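Toy library to sort its building blocks before summer reopening

3 min read

Families in Merndale are being asked to look under sofas and at the bottom of toy boxes this month, as the town's toy library tries to put its building block sets back together.

The library, which lends toys from two rooms behind the Wamness Road health centre, has stopped lending blocks while the work is done. Everything else can be borrowed as usual, including puzzles, ride-on toys and the dressing-up bags.

Kirsten Doucette, who runs the library, said the sets had been getting mixed up for years. Blocks come back in the wrong box, or with a few pieces from a child's own collection added in, and staff had been topping up short sets from a spare tub to keep them going out.

"We had a castle set that went out in January with no towers," she said. "The family were very nice about it, but you can't really call it a castle. At that point we decided to tip the lot out and start again."

The library has 28 block sets on its books. So far 12 have been checked against their original parts lists and found to be complete or close to it. The rest are still being worked through at a long table in the back room, where the pieces are first split by colour and then by shape.

Plain rectangular bricks are the easy part, according to Myrto Kontogiannis, who has been doing most of the sorting on Tuesday and Thursday evenings. Arches, slopes and curved pieces take longer. Several makers produce blocks that look alike from the top, and the pieces do not always hold together when they are mixed.

"You turn it over and look at the inside," she said. "Some have one tube, some have more, some have ribs and some are just hollow. If it doesn't match the others in the pile it goes in a separate tray, and we come back to it at the end of the night."

Curved pieces are also the ones most often missing, and the ones that borrowers have been asked to look out for in particular. The library would like any that turn up at home to be handed in, even if the family is not sure where they came from.

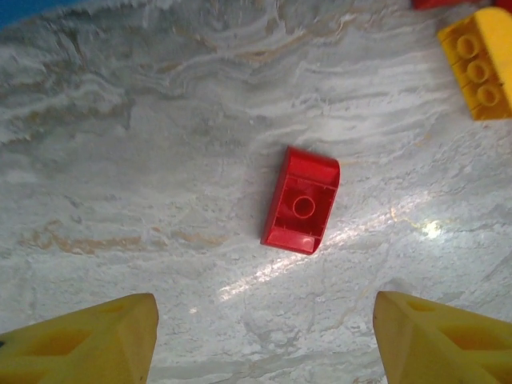

A red curved block, turned over to show the single round tube inside.

Blocks are being washed before they go back in their boxes. They are put in net bags, soaked in warm water with a little washing-up liquid, rinsed and left on towels overnight. Pieces that are cracked or chewed are taken out, and those with sharp edges will not be lent again. Ms Doucette said fewer had been lost this way than she had feared, and most of the damage was to wheels and window frames.

Each finished set will get a new printed card showing the parts it should contain, with a space for borrowers to note anything missing. The cards will be kept in the lid of the box. Until now the lists were held in a folder at the desk, and parents said they had no way of checking a set at home before bringing it back.

There will be no fines for missing pieces. The library did charge for them at one time, but dropped the practice when it found that people were keeping whole sets at home for fear of being told off.

A sorting morning open to all will be held at the library on Sat 24 May, from 10am until 1pm. Children are welcome with an adult, and there will be a play mat and a tub of larger blocks for under-threes. Tea and squash will be provided. Anyone coming by car is asked to use the lower car park, as the health centre runs a clinic that morning and the spaces by the door are needed for patients.

Loose pieces can also be dropped off at the desk during opening hours or left in the box inside the entrance to Meesuk, the café next door. They should be put in a bag or envelope if possible - a few have already been found at the bottom of the café's umbrella stand.

Block lending is expected to start again in the first week of the school holidays. Members who had a set reserved when lending stopped will keep their place on the list and will be phoned when it is ready.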